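Bimanual Tidy-Up Episodes, Simulated – Data Card and Planning Notes

Maintained by Feven Beyene and Ottmar Albers. Last edited 20/03/2025.

Purpose

The episodes in this folder were recorded to support a purchasing decision. The Kellham lab wants to buy one two-armed robot with parallel grippers and needs to know what to put in the budget besides the robot: grippers, mounts, compute, spares, furniture, and staff time. All recording was done in simulation before any quote was requested. The data can also be used for training, but it was not sized for that, and users who need a training set should read the Limits section first.

Contents

The release holds 1249 episodes. Each episode has joint positions, gripper commands, a task sentence, and synchronized video from a forward view above the torso and from a wrist view. Episodes are grouped by room layout. A layout fixes the furniture, the wall and floor finishes, and the starting set of small objects. Object positions are redrawn for each episode.

The typical work area is a low chest of drawers with small objects on top. Reach, clearance between the arms, and what the forward view can cover were all judged against furniture of this kind, and the workbench line in the budget was written from the same layouts.

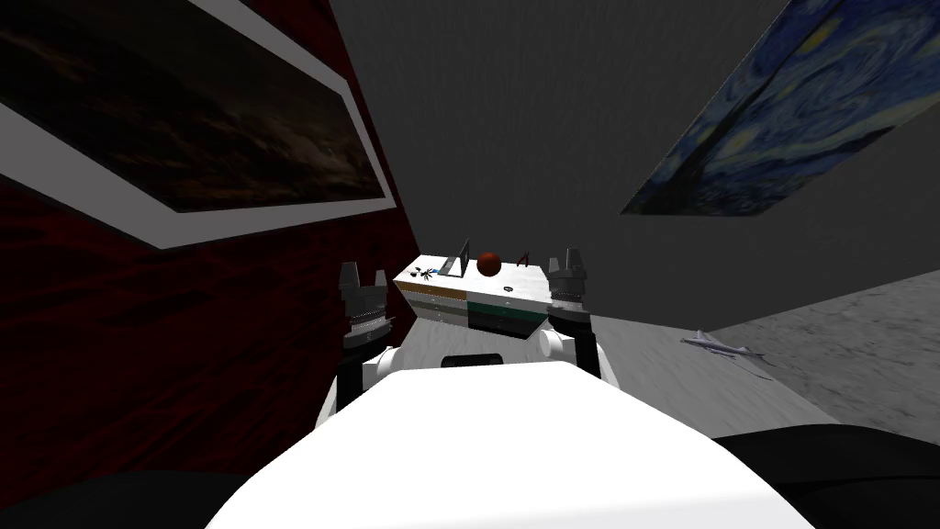
Rima Saliba objected to the furniture line on the first draft: "You have priced a flat bench. If the tasks use a piece with drawers, we have to buy one with drawers, and then it needs to be fixed to the floor. Please put both in, with the anchors." Both are now in, under fixtures. The anchors are listed separately because the building office orders them on its own account.

How the budget lines were derived

Each line in budget.csv points to the episodes that support it. The column named basis takes one of three values: measured, quoted, or assumed. Measured means the figure comes from the simulation logs. Quoted means a supplier has answered in writing. Assumed means neither, and those lines need an owner before the order goes out.

Arms. Joint ranges were logged for every episode and compared with the published ranges of the two candidates, Kitus and Stinus. The Kitus arm covers all layouts. The Stinus arm covers all but one, and that layout can be recovered by raising the torso mount. The cost of the raised mount is included in the Stinus column so that the totals can be compared directly.

Grippers. Both candidates ship with parallel grippers. The budget assumes two in use and one spare. Finger sets are a separate line because they wear faster than the gripper body and have their own part number. Lead time for fingers is 14 weeks from Stinus and 7 weeks from Kitus, so the first order should include replacements in either case.

Wrist views. The wrist view is useful near an object and gives little when the arm is pointed at open wall. Plain wall and a pair of open fingers can fill most of a clip while the arm is between targets. Storage was sized on the full stream anyway, since trimming these sections would break the match with the joint log. Anyone who wants a smaller disk line should lower the wrist frame rate first – the forward view should stay as it is.
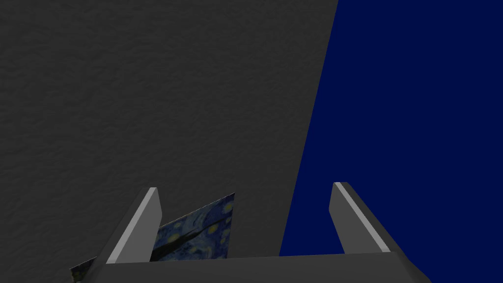 Compute and storage

One workstation for control and one for training. They are separate lines and should stay separate. Sharing a machine was tested in simulation and caused missed control ticks when a training job started. Storage is budgeted at twice the size of the current release, plus a second copy held in another building.

Network gear is assumed, not quoted. Chu has been asked for a price on a managed switch and cabling. Until the price arrives, use the placeholder in the file and do not round it.

Staff time

Nikola Bielecka estimated setup at 13 working days, covering delivery, mounting, safety checks, calibration, and a first set of recorded tasks. The estimate does not include training for operators. It also does not include the time needed to rebuild the simulated layouts with real furniture, which is carried as its own line.

Room and fixtures

The simulated rooms mix wall finishes that would rarely be found together, and objects may be on the floor as well as on the furniture. The real room will be simpler. The budget covers one chest, one plain table, matte paint for one wall, and fixed lighting. Small objects are bought as a kit: balls, hand tools, and a few thin upright items that are hard to grip from above. Order two kits. Pieces get lost and matching them later takes longer than it should.

Leave clearance on both sides of the robot base so that either arm can work past the end of the table. The floor plan in room.pdf shows the required zone, including the swing of each elbow.

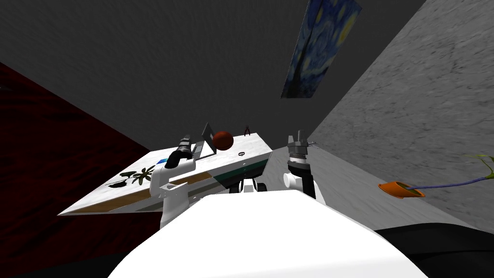
The same plan marks the emergency stops. There are two, one at the operator desk and one by the door, and both are in the quoted lines. A light curtain is listed as optional. The safety officer may ask for it after the site visit, so the money should be held back until then.

Limits

Contact forces in the simulator were not checked against real hardware. Do not use them to choose a gripper by force rating. Battery life, cable wear, and noise are not modeled. Prices exclude tax and shipping. Layouts contain indoor furniture only, and no episode includes a person in the work area.

Schedule

Quotes close in July. The order is placed once every assumed line above the approval threshold has been changed to quoted. If the Stinus arm is chosen, the finger order goes out first.

Changes

Furniture line split into chest, table, and anchors.
Spare gripper added to both columns.
Second storage copy moved from optional to required.
Raised mount cost corrected in the Stinus column.

Contact

Budget file and supplier mail: Raghda Ghanem. Episode format and logs: Ottmar Albers. Requests for new layouts go to Feven Beyene with the name of the budget line they are meant to support.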